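ok kitchen people, I need to talk about drawer dish racks because I have opinions now and my group chat has muted me

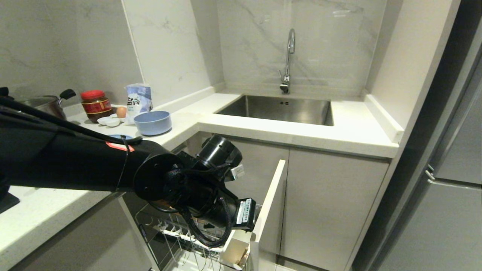
so the setup is a pull-out under the counter, right in the inside corner, with a white wire rack in it for the plates. tall glossy front, you push it shut and the dishes vanish. I wanted one for years. YEARS

2/ the good part first: my counter is L-shaped and not big, and an upright rack on top used to eat the whole corner. now that stretch is for cooking stuff. pot, the jar of sauce with the red lid, whatever I'm using that night. I can chop things without elbowing a wet bowl!

3/ the less good part: corner drawers are fussy. if you open it while you're standing at the bend of the L you get the front panel right in the shins. I have a system now (stand left, pull, step back) and I still forget it before coffee

4/ loading order matters way more than I expected. big plates go at the back, small ones at the front, otherwise you're reaching over the tall ones every single time and something gets clinked. I chipped a Mostyn side plate learning this. RIP, it was the last one of the blue set

5/ measure your plates before you buy a rack!! not the drawer, well, the drawer too, but the PLATES. I first ordered the Nestard one and the prongs were so close together that my pasta bowls just perched on top like birds. sent it back, paid return shipping, sulked

6/ for anyone asking what I spent: the rack I kept is from Ferau and it was $50. the runners and fitting were $146 on top of that, which hurt. I could probably have done the runners myself but I know what I'm like with a drill

7/ white coated wire, yes or no? I say yes, with a warning. it shows tea drips. it also shows when it's clean, so I like it, but if you'd rather not know, get the stainless

8/ someone asked about smell. I let plates drip in the sink for a few minutes first and then I leave the drawer open a hand's width while I eat. no smell so far. a tray underneath helps too, mine slides out from the front and gets rinsed when I do the sink

9/ things that do NOT go in there: wooden spoons (they never dry), the big pot (too tall, stays on the counter, fine), anything with a loose lid. lids slide around and jam the drawer and then you're lying on the floor with a spatula trying to fish one out

10/ oh and mugs. mugs are bad in this kind of rack. they tip over and hold a little puddle in the bottom. I hang mine from an Isitis rail by the kettle now and it's much nicer

11/ ok that's all I've got on drawers. next I'm sorting out the spice shelf, so if you have a way of storing tall sauce jars that isn't "just leave them on the counter" please tell me, I've got up to 2 free shelves and zero ideas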